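Session 6 notes: comparing grippers on the door task
Fatima Akpan, Mobile Manipulation Lab

Read these before Wednesday. Bring the run sheet from Session 5, filled in, with your group's name at the top.

What we are comparing

Two grippers go through the same door task in simulation. The Kenora is a parallel-jaw gripper with slim fingers and a short stroke. The Moltley has wider fingers and softer pads. The arm, base, controller and door stay the same in both cases. If you change anything else between sets, including the camera height, start the set over.

Each gripper gets 300 runs per door. A run starts with the robot facing the closed door and ends when the door is open past the mark, when the gripper slips off, or when the time limit is up. Slips and timeouts are both failures, but log them separately. Last term one group put them in one column and we could not tell a weak grip from a slow controller.

Last term's numbers

The full log has 2,974 runs, of which 1,488 used the Kenora. Of all the failures, 611 were slips. The log does not say where on the handle the fingers were when the slip began, and that is the main thing I want you to add this time. 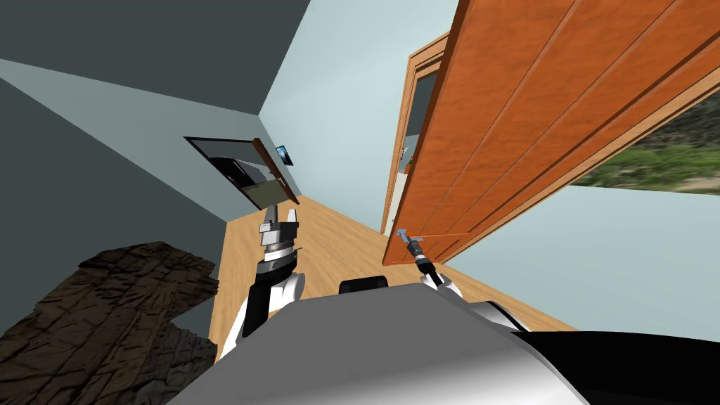 Grasp point matters more on a lever than on a round knob. Close to the pivot, the arm has to push harder to turn the lever, and the fingers have less room beside the door panel. Out near the tip the force is lower, but a small error in position can put one finger past the end. The right gripper here is closed on a small metal lever near the corner of the door, with a large panel right next to it, so check the clearance between the fingers and the panel before you blame the pads. The left gripper is open and holds nothing. Keep it that way for the whole set – the second arm must not steady the door in this exercise.

Record for each run:
Gripper and door number
Grasp point, measured from the pivot
Peak force at the wrist
Result (open, slip, timeout)
Any contact between the arm and the door frame

Controller settings

Use the Citus controller with the default gains. The Fashola controller is installed on the same machines and you may try it after your sets are finished, in a separate folder. Its force limit is set in a different file, so copying your Citus settings over will not carry the limit with it. Check it by hand.

Some of you asked about raising the closing force to get rid of slips. You can do that for one extra set of runs, clearly labeled. A higher force often hides a bad grasp point, and the simulated contact is more forgiving than real metal.

For Wednesday

Plot slips against grasp point for both grippers on one chart. Write half a page on which gripper you would put on the real arm and what you would test first. Groups that share a machine should agree on a run order beforehand; a full set takes most of an afternoon.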